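Contents Previous Next Glossary Index

Chapter 2

Land, Votes and the Making of the Rullholm Charter

In the previous chapter we looked at how colonial settlements were governed in their early years, when most decisions were taken by a company or its agent and few of them were written down. We now turn to the period in which settlers began to ask for written rules. The change was slow, and it did not happen in the same way everywhere. In some places a governor granted a charter before any settler had asked for one. In others the settlers drew up a charter of their own and waited years for a reply.

The settlement of Rullholm belongs to the second group. It stood on the north bank of the River Kenen, a day's journey by boat from the older port of Hinell, and for a generation it was treated as little more than an outlying part of that port. Its people paid harbour dues at Hinell, took their disputes to the court at Hinell and had no seat in the assembly that met there. The charter they drafted was an answer to these complaints, but it was also an attempt to settle quarrels among themselves. Both purposes must be kept in mind when the text is read.

Who lived at Rullholm?

The first full count of the settlement recorded 3,789 people. The figure includes women, children and servants bound by contract, none of whom could vote under the rules then in force. It leaves out the river people who traded at the landing and camped there for part of the year. Later historians have sometimes used the count as though it were a list of citizens, and readers should be careful not to repeat the mistake.

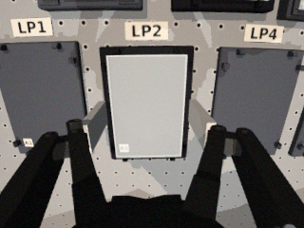
Of the adult men, only those who held land free of debt to the company were allowed to speak at the yearly meeting. Since most holdings had been bought on credit, the meeting was in practice a small one. Fewer than 200 men had the right to attend, and the surviving minutes suggest that many of these stayed away during planting. The clerk's book shows the same few family names year after year, proposing and seconding one another's motions. Tenants and tradesmen signed petitions instead. Several of these petitions have been preserved, and extracts are given at the end of the chapter.

The petitions are plain documents. They ask for a ferry, for a fair price on salt, for a second well near the tannery. Only the later ones speak of rights, and even then the word is usually attached to something particular, such as the right to cut timber on common ground. It would be a mistake to look in them for a complete theory of government. They show how people who had little time for theory came to want a government that could be held to its word.

The question of the survey

No subject took up more of the meeting's time than the division of land. The first settlers had marked out their holdings by streams, large trees and heaps of stone. This served well enough while neighbours knew one another. It served badly once land was sold to strangers, and worse when the Kenen flooded and the streams changed course. By the time the charter was being drafted, the court at Hinell had more boundary cases from Rullholm than from any other district, and each case meant a journey and a fee.

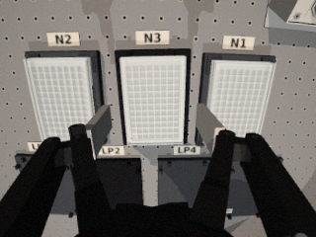

The assembly's answer was to order a new survey, laid out in straight lines from a stone set at the landing. The township was to be divided into long blocks running back from the river, and each block into small plots of equal size with paths between them. The reader may think of the three white plates, side by side, with their close grids of squarish wells parted by ridges; the surveyors wished the ground to be as orderly as that. The ground did not oblige. Marsh lay across the eastern block, and a number of families were found to have built their houses on land now marked as a path. The survey was completed on paper long before it was accepted in the fields.

The dispute matters to the history of the charter for a simple reason. Under the new survey every plot had a number, and every number had a name written beside it. A settler who could point to his entry in the book had a claim that did not depend on the goodwill of the company's agent. When the drafters came to decide who should vote, the survey book lay ready to hand, and they used it. Article Four gave a voice in the meeting to each man whose name was entered against a plot, whether or not the price had been fully paid. The number of voters rose to more than 1,000 in a single season.

The opposition

Not everyone welcomed the change. The older landholders argued that men in debt could be told how to vote by those who had lent them money. Their fear was not foolish — the company was by far the largest lender — and the drafters took it seriously enough to provide that votes should be given in writing. The merchants of Hinell objected on other grounds. They saw that a settlement with its own charter would soon ask for its own harbour.

A third voice came from the upriver community at Ông, which had traded with Rullholm since its founding and had never been consulted on the survey. Its elders sent a message in April asking by what authority the northern blocks had been drawn across their fishing grounds. The message was read aloud and entered in the minutes. No reply has been found, and the charter itself says nothing on the matter. The consequences of that silence are dealt with in the next chapter.

Reading the charter

The text that follows is taken from the fair copy made for the governor. An earlier draft survives in part, and where the two differ in an important way the difference is given in the notes. Spelling has been made modern, but the order of the articles has been kept. Students should pay close attention to Articles Three and Four, which were written at different times and do not agree with each other on the position of widows who held land.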